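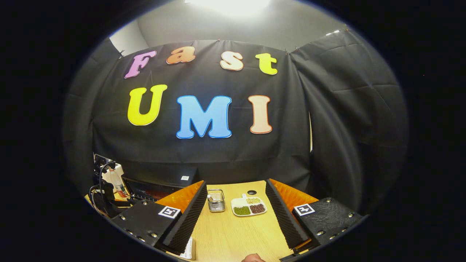

The bean tray on the bench, seen between the two fingers of the hand-held gripper.

The maker behind the Ilora project works out of a shared workshop in Skendov, on a wooden table with black fabric hung behind it. We talked in April, for most of an evening, with a break when the laser cutter next door got too loud.

Ilora is meant to end up as a small arm that sorts dry goods in a kitchen. The hand-held gripper comes first. A person picks up beans with it, the camera records what the fingers do, and a policy is trained on the recordings.

"I started with the arm, like everyone does," the maker said. "I spent a winter on the arm and had nothing to teach it with. Then I put it on a shelf and built the hand."

The first fingers were bare printed plastic, and beans shot out from between them. The current ones are lined with gray ridged foam, glued over an orange backing.

"It's acoustic foam. I had a sheet left over from something else. I cut the wedges with a bread knife, and the first pair came out crooked, so one side closed before the other. The pair on there now is the fourth."

The square markers on the jaws tell the software how far open the gripper is. Getting them to read properly took longer than the mechanical work. The first prints were on glossy paper and the ceiling light bounced off them. Matte paper fixed most of that, and moving one marker a little higher fixed the rest.

The beans are mung beans, a reddish-brown kind and a pale yellow kind, each in its own compartment of a white divided tray. I asked why beans.

"They're cheap and they don't go bad. If I drop them I sweep them up. I tried rice and that was a mistake – I'm still finding it."

So far there are 763 recordings. The goal is 1000 before any more training. An early run with 200 was enough to get the arm moving toward the right compartment, but it closed on air more often than on beans.

"With 100 it just sort of waved. With 200 it went to the right place and missed. I don't know what 1000 will do. I'd like it to pick up one bean."

The controller board is from Misus, bought used, and its motor driver had to be replaced once. The screws on the jaws are ordinary hardware store stock. Most evenings go to recording, starting at 7 p.m., with a stop when the wrist gets sore. The gripper is heavier than planned, and a lighter body is next on the list.

"I'd make the body thinner and leave the fingers alone. I've changed the fingers enough."

The files for the body will go up on the workshop's page once the new version has been printed and tested. The foam pattern is already there, with a note about the bread knife.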